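### 4.3 Recording the open-hand start pose

1. Bring both hands over the work area with the fingers extended.
2. Check that each finger shows its blue light.
3. Hold the pose for 30 seconds, then start the log.
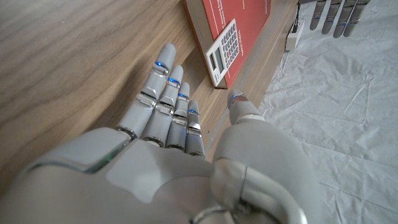

Wrist views: right hand (first), left hand (second).

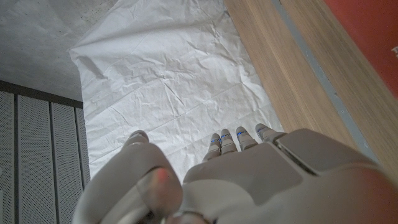

**Astbridge Bimanual Manipulation Group — Methods**

4. Label the trial with the operator's initials and the sheet condition (flat or creased).

**Note:** Creased sheets gave the larger depth error in the May series of 313 trials — keep the two conditions in separate folders.

**Caution:** Do not lower either hand while the log is starting. Discard the trial if the two wrist clocks differ by more than 100 ms.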